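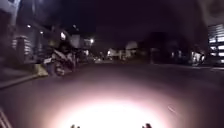

Fig. 6. Lamp pool on a residential street, with a motorcycle at the kerb side.

6. Setting your Jevow lamp for night streets

Now for the fun part! A well-aimed lamp makes a dark road so much easier to read, and you only need 15 minutes.

1. Pick a straight, level street after dark.
2. Switch the lamp to Low and loosen the side screw by a half turn.
3. Tilt the head until the light makes a broad oval on the asphalt, brightest close to you. 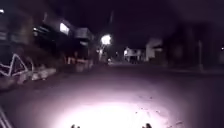 4. Look at the far rim of the oval. It should fade gently – a hard line means the head is tipped too low.
5. Tighten the screw and roll forward about 20 metres, keeping an eye out for grit and loose bits on the surface.

Note: Street lamps can fool you. Check your setting again on a darker stretch.

CAUTION: Never aim the lamp at riders or at lit windows.
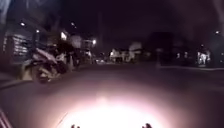

6. Slow down beside anything standing at the roadside, and give it plenty of room.
7. Happy with it? Save the setting by holding the button until it clicks.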